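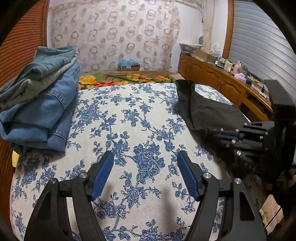 Abb. 1: Blaues Blütenmuster mit Ranken auf weißem Grund, gesteppte Tagesdecke

Einführung in die Textilgestaltung
Skript zur Einheit 5: Rapport und Streublume
Stand: Juli 2021

In der letzten Einheit ging es um Streifen und Karos, also um Muster, die der Webstuhl fast von selbst hergibt. Jetzt kommt der Druck, und damit wird es richtig spannend! Beim Drucken ist die Fläche frei. Man kann überall eine Blume hinsetzen, und genau daraus entsteht das Problem, das uns heute beschäftigt: Irgendwann muss sich die Zeichnung wiederholen, und man soll es möglichst nicht merken.

Was ist ein Rapport?

Der Rapport ist die kleinste Einheit eines Musters, die sich nach allen Seiten lückenlos fortsetzen lässt. Seine Höhe ist beim Walzendruck durch den Umfang der Walze festgelegt, beim Modeldruck durch die Größe des Holzmodels. Wer von Hand druckt, setzt den Model an kleinen Messingstiften an, den Rapportstiften. Schaut euch alte Stoffe einmal mit der Lupe an, die Pünktchen findet man oft noch (ich freue mich jedes Mal darüber).

Drei Arten der Wiederholung solltet ihr sicher unterscheiden können:

Gerader Rapport: Die Einheiten stehen wie Kacheln neben- und untereinander. Leicht zu zeichnen, aber bei großen Blüten bilden sich schnell Reihen.

Halbversatz: Jede zweite Spalte rutscht um die halbe Höhe nach unten. Das ist die klassische Lösung für florale Dessins, weil das Auge dann schräg wandert und die Wiederholung später bemerkt.

Spiegelrapport: Die Einheit wird an einer Achse umgeklappt. Das wirkt feierlich und eher streng, man kennt es von Damasten und Tapeten.

Streublume und Rankenmuster

Eine Streublume liegt einzeln auf dem Grund, ohne Verbindung zur nächsten. Ein Rankenmuster führt dagegen eine Linie durch die ganze Fläche, an der Blüten und Blätter hängen. Viele Stoffe mischen beides, und diese Mischformen sind für mich die schönsten: große Blüten als Ruhepunkte, dazwischen dünne Triebe und kleine Blattgruppen als Füllung. Beim Entwerfen beginnt man mit den großen Motiven, verteilt sie auf dem Blatt und prüft mit zusammengekniffenen Augen, ob irgendwo ein Loch oder ein Klumpen entsteht. Erst dann kommen die Ranken. Wer mit den Blättchen anfängt, verzettelt sich, das geht wirklich allen so.

Die Farbe Blau

Blau auf Weiß hat eine lange Geschichte, von chinesischem Porzellan über Delfter Fayencen bis zum Blaudruck. Beim Blaudruck wird übrigens gerade nicht die blaue Farbe gedruckt. Auf den Stoff kommt der Papp, eine Reservemasse, danach wandert das Ganze in die Indigoküpe. Unter dem Papp bleibt das Gewebe weiß, das Muster erscheint also hell auf dunklem Grund. Blaue Blumen auf weißem Grund entstehen meist im direkten Druck. In der Klausur wird das gern verwechselt!

Für die Praxis: Eine einzige Farbe verlangt eine gute Zeichnung. Tiefe entsteht über Schraffur, Punktraster oder zwei bis drei Helligkeitsstufen desselben Tons.
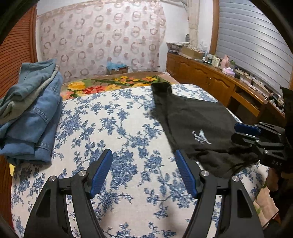

Abb. 2: Blaue Blätterzweige und Blüten auf Weiß, darauf ein schwarzes Tuch

Grund und Kontrast

Ein gemusterter Stoff liegt selten allein. Kissen, Decken und Vorhänge verändern, wie dicht ein Dessin wirkt. Einfarbige dunkle Flächen beruhigen ein lebhaftes Muster und lassen zugleich den weißen Grund heller erscheinen – der Simultankontrast aus Einheit 3. Legt zu Hause verschiedene Unitöne auf einen geblümten Stoff und notiert, welche Teile der Zeichnung jeweils nach vorn kommen.

Beispiel aus der Sammlung

Im Musterarchiv Vamura liegen 1.911 Druckstoffe, davon 1.758 mit pflanzlichen Motiven. Eine erstaunliche Quote! Besonders empfehle ich die Mappe »Tadis« mit Entwurfszeichnungen, auf denen die Rapportgrenzen noch in Bleistift stehen. Man sieht dort sehr schön, wie einzelne Blätter über die Grenze hinausragen und gegenüber wieder auftauchen.

Aufgabe bis zur nächsten Sitzung

Zeichnet eine Streublume mit mindestens einer Ranke, Format 20 x 20 cm, eine Farbe. Schneidet das Blatt senkrecht und waagerecht durch, vertauscht die Viertel und ergänzt die leere Mitte. Danach kopiert ihr den Rapport und klebt ihn einmal gerade und einmal im Halbversatz zusammen. Beide Fassungen bitte mitbringen, auch wenn eine misslungen ist – an den misslungenen lernen wir am meisten.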